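Notebook, packing bench cell, July

Entry covers the sorting trial, shift changeover talk, and what we changed at the bench.
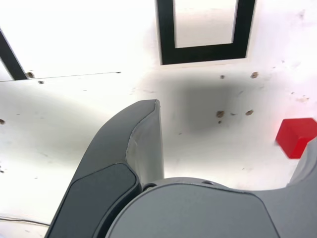

Pantelis Theodorakopoulos wrote under my last entry that the hand packers were told the arm would take over the dull part of the job, and so far it has taken the part they could do sitting down. I've left his note in and will answer it as I go, as he has a point and it changed what I did this afternoon.

Where things stood at the start of the shift: the arm picks sample blocks off the white table and sets them down inside the taped square. When it misses, it stops and waits for a person to press resume. The person on the bench used to sit and sort by hand. Now they're on their feet between the Gelix labeller and the arm, and get called back each time it stops. Before the trial the labeller had its own operator.

Morning run, 152 picks attempted, 9 stops. Same grip settings as last time, no change to the program before the run. I went through the stops with the bench crew instead of just reading the log, and we don't agree with the log on all of them. It puts most down as "object not found". The crew say the arm hangs over the block and then gives up. Could be the overhead lights washing out the table. Could be the gripper shading its own target. I can't separate the two from what I have.

Tried the run again with the lights nearest the cell turned off. Fewer stops, but the people on the labeller couldn't read the small print on the Bernier cartons and asked for them back on. Lights are back on. Need a shade over the cell only. Asked maintenance for a bit of grey board and a bracket.

Table top: brown spots on the white surface again. I don't know what they are. Wiped a few with a damp cloth at the end of the shift and will check whether it makes any difference to the picks. If it does, wiping down goes on the start-up sheet with a name beside it, so it doesn't fall to whoever is standing closest.

On Pantelis's point. I timed one changeover by standing there and writing down who walked where. The bench person went back and forth the whole time, and twice the arm stopped while they had a carton half open. They told me the walking isn't the worst of it, it's never getting to finish a carton without listening for the beep. One of the older hands said sorting was the only hour in the day her knees got a rest. I hadn't thought of sorting as a rest. It was down in the trial plan as "repetitive, low value", and I wrote that line.

Changes made today:

Moved the resume button to the labeller end on a long lead, so a stop can be cleared without walking over. The bench person still has to look at the table first. Painted a line on the floor to stand at where the whole square is in view.

Turned the beep down and added a lamp. The beep now only sounds if the lamp has been on for 93 seconds. Picked that by asking the crew how long it takes to close up a carton and then using the slowest answer.

Put the stool back. It was taken out to make room for the guard, but it fits on the far side if the cable is run behind the leg.

Hand sorting stays on for the Vasilakis orders. Those come mixed and the arm isn't set up for them anyway. The crew will rotate through it so everyone gets a turn sitting.

Not settled: who owns the arm when it stops for something other than a missed pick. Right now the bench person rings me, and if I'm over at Bramen they wait. Two of them would like to learn the restart and the basic position check. I'd be glad of it, but it's extra skill and there's nothing in the pay grades for it yet. Raised it with the shift manager, who is going to ask. Until there's an answer I don't want people doing it as a favour.

Also not settled: the target. The plan says 2,000 picks a shift by the end of the trial. At today's rate of stops that's a lot of pressing resume for one person who also has a labeller to run. I'll ask for either a lower number or the labeller operator back for the length of the trial.

To do: fit the shade, rerun with the same blocks and the lights on, and log stops by what the crew saw as well as what the program reports. Pantelis to look over the floor line and the stool position on the late shift and write down what he thinks.

Lamp bulb is a spare from the old cell. Order another.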